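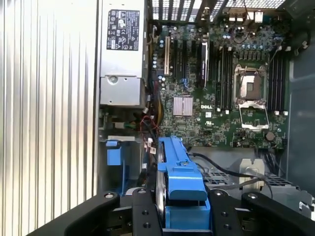

Photo: Fenidum

Most of the desktops that come through the Bidmont workshop are office machines, and a lot of them are Dells. Gil runs the bench there for Fenidum, a computer reuse shop. In January the total for the past year came to 561 machines stripped, tested and either sold or broken up for parts.

"I look at the board first," Gil says. "If the capacitors have swollen tops, I stop there and it goes to parts."

When a processor has been pulled, the empty socket gets checked under a lamp. "One bent pin and you can lose an hour. I give it 30 minutes, then I move on."

Power supplies stay in the chassis until they've been tested. Cards and memory go into labelled trays. 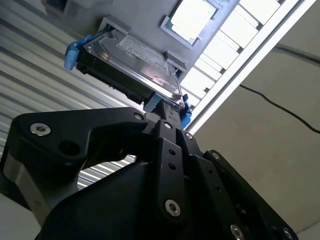
Imani Mwakyusa

Hard drives are handled separately. Gil has a shelf of 3.5-inch drives waiting to be wiped, and every one is logged by its serial number before anything else is done to it.

"People worry about their photos and their tax stuff, fair enough. We do 2 passes and check it. If a drive fails the check, it's shredded."

What sells? "Plain towers, to students mostly. Nobody wants the grey ones until they hear the price."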